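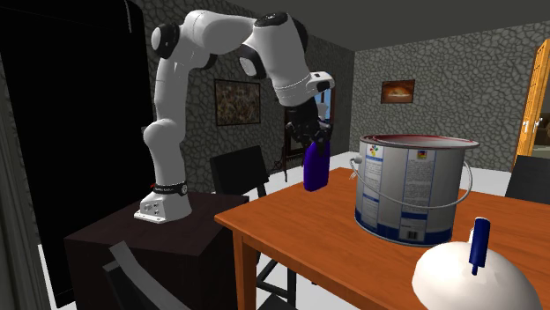
How much can you learn about a gripper before you buy it?

Quite a lot, if you are willing to let it fail a few hundred times in software first. What you can't learn that way is mostly to do with rubber, dust and cables.

Concetta Sanna runs the test group at Skudance, a small integrator that fits robot arms into kitchens, workshops and stockrooms. Last September her team had to choose between two grippers for a client called Elleo, which wanted one arm that could tidy a shared worktable. Both grippers had two fingers. Both fit the same wrist flange. One had a wider stroke and long flat pads, and the other had shorter fingers with a shallow groove down the middle. The sales sheets made them sound like the same product.

The usual way to settle this at Skudance was to borrow both, bolt each one to an arm in turn, and have someone hand it objects for a week. Shanthi Patwary, who joined from a software background, asked to run the comparison in a simulator first. She built a room with a table and chairs, put a seven-jointed arm on a pedestal beside the table, and set out the sort of things Elleo's staff leave lying around.

A blue plastic bottle was the first object and the one the team still talks about. The arm takes it by the neck and lifts it just clear of the tabletop. With a big open paint can standing right next to it, there is little room on that side for a gripper to come in low, and a bottle that swings on the way up may knock into the can.

"A bottle by itself on a bare table tells you very little," Patwary says. "Everything can pick up a bottle. I wanted to know what happens when there is something beside it that you would hate to tip over."

The marker was harder. It stood upright in a white dome near the edge of the table, and the task was to pull it straight out. The paint can stayed where it was for most of the runs, as an obstacle. In a later round the arm had to lift it by its wire handle, and that part of the test was dropped after two days when neither gripper made any headway with it.

Each gripper got 293 attempts at the bottle and the marker combined. The starting positions were shuffled a little every time. The grooved gripper completed 281 of them. The wide one did worse, mostly on the bottle, where the long pads tended to touch the can before they had closed.

On those figures the choice looked simple, and Kamran Jafarzadeh, who handles purchasing, was ready to place the order. Sanna held it back until both grippers had been tried on a real arm.

The bench tests were done at Nonura, a shared workshop where Skudance rents floor space by the hour. Mahfuz Abeysekara ran them. He used 40 attempts per gripper, with bottles and markers bought from the shop down the road. The grooved gripper kept its lead on the bottle. On the marker it did badly. The groove was slightly wider than the pen, and the pen rolled in it. In the simulator the friction setting had been generous enough to hide this.

Abeysekara put a strip of soft tape in the groove and ran the marker test again. That fixed most of it. The tape lasted 22 pulls before a corner started to lift.

There were other differences. The simulated arm had no hoses or cables to snag. The real one had a cable that ran down the outside of the forearm, and on some approaches it pulled tight and the controller stopped the arm. Lighting mattered too. The wrist camera had trouble finding the bottle's edge late in the afternoon, when the sun came in low - the software room had never had a late afternoon.

Szabolcs Fülöp, who teaches automation at a technical college and has advised Skudance on and off, thinks the team got the order of work right but should have measured the pads before they started. "Put the real pad on a spring scale, drag it across the real plastic, and type that number in," he says. "It takes a morning."

Patwary has since done that for both sets of pads. With the new values, the simulated marker rolls in the groove much as the real one did.

Elleo got the grooved gripper, with a molded insert from Bhattacharjee in place of the tape. The insert costs less than the cable clips did. Sanna's group is now looking at a three-fingered model for a different client, and Patwary has put the paint can back on the task list, handle and all.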